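Keep the Break Room

By Shaimaa Tawfik
October 2, 2024

The office building on Urkov Street where I have worked for four years is losing its break rooms. The notice went up last month. There is one on each floor now, and by January they will all be turned into small meeting rooms that can be booked by the hour. In their place we get a coffee counter in the lobby, run by a company called Sedamano, and a discount card.

I think this is a mistake, and I don't think it is a small one.

The case for the change is easy to state. Space costs money. The rooms are empty most of the morning and most of the afternoon. The building has 146 people in it on a busy day, and the managers say meeting rooms are what tenants ask for when they tour the place. I believe them. People touring an office don't ask where they will heat up their soup. They find out in the first week.

Lunch from home costs me very little. Lunch from any of the places within walking distance costs enough that I notice it by the end of the month. Some of my coworkers earn a good deal less than I do, and the front desk and cleaning staff earn less than that. A discount card is a discount on something they were not buying.

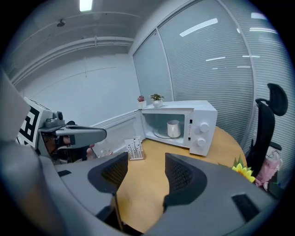 A microwave on a round table in the corner.

A break room doesn't need much. A place to put a plate down and a way to warm up leftovers will do it. I have worked in offices that spent real money on lounge furniture and then put up signs asking people not to eat near it. I would take the plain room every time.

There is also the matter of who talks to whom. My department and the billing department share a floor and almost no meetings. Most of what I know about how billing works I learned while waiting for someone's rice to finish. Last year that saved us a bad week, when a woman from billing mentioned over lunch that the Grerkance account had been set up twice. It would have come out sooner or later, but later would have been worse.

The managers point out that we are free to eat at our desks. We are, and many people will. Then the same managers will send the email about smells and crumbs - we had two of those last winter - and people will start eating in their cars.

If the building needs more meeting rooms, it could start with the ones it has. The large one on my floor seats 36 and is mostly used by groups of four. A dividing wall would cost something, but so will pulling out the break rooms and building new ones. Comments on the plan can be left at the front desk until the end of the month. I left mine this morning.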